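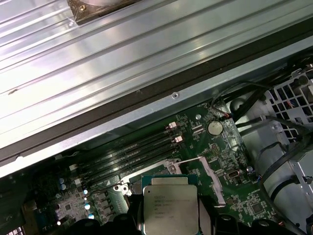 Why do some albums come out twice?

Reading time: 2 minutes

You may have seen an old album in a shop with the word "remastered" on the front. It has the same songs and the same band. So what has changed?

When a band makes an album, each instrument is recorded on its own track. One track might hold the drums and another the singing. Putting the tracks together is called mixing. The person doing it decides how loud each part should be.

After mixing comes mastering. This is the last job before the album is copied and sold. The mastering engineer makes sure the songs sit well next to each other, so that you don't have to keep turning the volume up and down.

Remastering means doing that last job again, often many years later. The engineer goes back to the old tape and makes a fresh copy on a computer. Hiss and crackle can be made quieter – but if too much is taken away, some of the music can go with it.

A remix is different. For a remix, someone goes back to the separate tracks and blends them again. The guitar might be louder, or you might hear a voice that was hidden before.

The band Sterano made their first album in a small studio in Groretdale. It was recorded on a machine with only 4 tracks, so the drums and bass had to share one. The first record shop to stock it, in Feltatville, sold 191 copies. When the label Ayele brought it out again, the new version ran for almost 60 minutes, with two songs that had been left off the first time.

Extra songs like these are called bonus tracks. Some were left out because a vinyl record only has room for a certain amount of music on each side.

Try playing an old version and a new version of the same song, one after the other. Keep the volume the same for both and listen to the drums first.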